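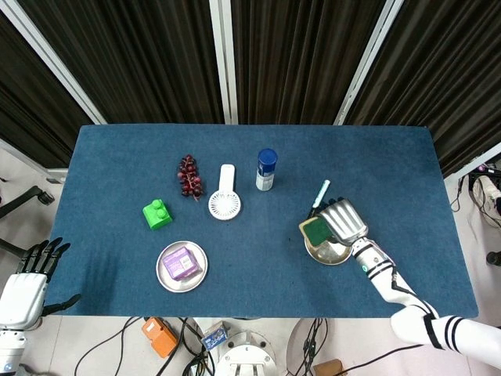 Grapes, a small fan, a spray can. Summer things on a blue table.

Ľubomír Paulík
A short thread about sleeping in a hot apartment. I live on the top floor in Urutley, under a flat roof, and this is my third summer in it. Maybe some of you have the same problem.

Ľubomír Paulík
First summer I kept the windows open all day, as my parents did in the village. This was my mistake. The village house has thick walls and trees. My apartment has a black roof and a parking lot.

Ľubomír Paulík
Now I close everything at 8 in the morning, also the blinds, and open after 10 in the evening. It feels sad to sit in the dark in July, but the bedroom stays 3 degrees cooler than last year. I wrote down the numbers every evening.

Ľubomír Paulík
The blinds must be outside the glass if your landlord allows it. Mine allowed it after two letters. I paid 82 euros for the bedroom window and I did the kitchen myself with an old white sheet.

Ľubomír Paulík
My neighbor Neelam Kanaujia taught me about the big fan. In the night she puts it close to the window and turns it to blow out, and opens another window on the shaded side. I did not believe her for one week. Then I tried.

Ľubomír Paulík
Small hand fans are nice for the bus. For the bedroom they are too weak, you only get a tired hand.

Ľubomír Paulík
Food: I do not use the oven from June until September. Cold soup, bread, tomatoes, and grapes from the freezer. Freeze them already washed and without stems. Eat slowly, they are hard!

Ľubomír Paulík
Several people asked about a portable air conditioner. I looked at one for 374 euros and the seller said it is as loud as a dishwasher. I sleep badly with noise, so I did not buy it. If you have one and you can sleep, please write me which model.

Ľubomír Paulík
One thing I still did not solve is the stairwell. It is hotter than my apartment and the top window is painted shut. I wrote to the building office in May and I am waiting for the answer.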